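11 May 2021

My brother-in-law's company makes boxes, and as a result I get forwarded a lot of email about robots. Most of it I delete. Kela's open day I kept, partly for the word "refreshments" and partly for the location, 15 minutes from my house in the old Hutsuliak carpet warehouse. I drove past that building for years without ever wanting a carpet.

Sign-in was a tablet on a stool. It asked for my company and job title, and wouldn't let me leave either one blank, so I am now in their records as Senior Visitor, Self.

The first hour was talks. A man with a clicker told us that 185 people had registered, which was a bold thing to say to a room with so many chairs showing. Then came a panel on the future of the home. The future of the home, as far as I could follow, is that you will own the same amount of junk and something else will put it away. I have wanted this since October, when I moved the contents of my garage into my dining room for one weekend.

The demos were in the back. They gave us a printed list with five stations on it, and I skipped straight to the one called Prullden, which sounded like a Scandinavian stew and is their name for the two-armed setup that handles soft things. Soft things are supposed to be the hard part. A box has the decency to stay a box. A plastic shopping bag has a new shape every time you look at it, plus handles. The job at this station was bags and a wall hook, and I got a spot at the rope next to a woman eating a Danish.
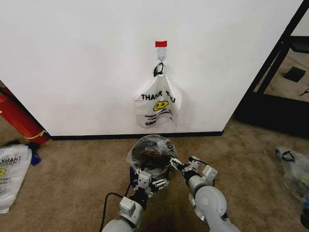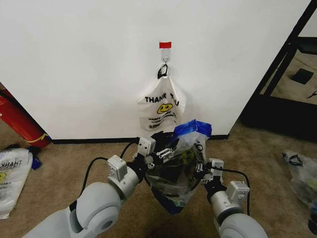

Prullden at work on the bags.

I have the same bags at home. I have so many of them that they live inside another one of them, under the sink, and I've never once considered hanging anything up by its handle like a civilized person. I stayed at the rope much longer than I meant to. You start rooting for the fingers. You also start tilting your own head and making little pinching motions, and I wasn't the only one doing it.

I asked the engineer how many practice tries they'd logged and she said 1017, no hesitation, like someone giving her apartment number. I asked if it could do grocery bags with eggs in them. She said not my eggs.

Over at the Avholm table they were giving away tote bags, cloth ones, with a brochure inside about grippers. I took two. The refreshments were down to one tray of melon by then, and the coffee urn was making the noise.

Anyway, they're doing another one in the fall and I've signed up. I'm still Senior Visitor. I may put in for a promotion.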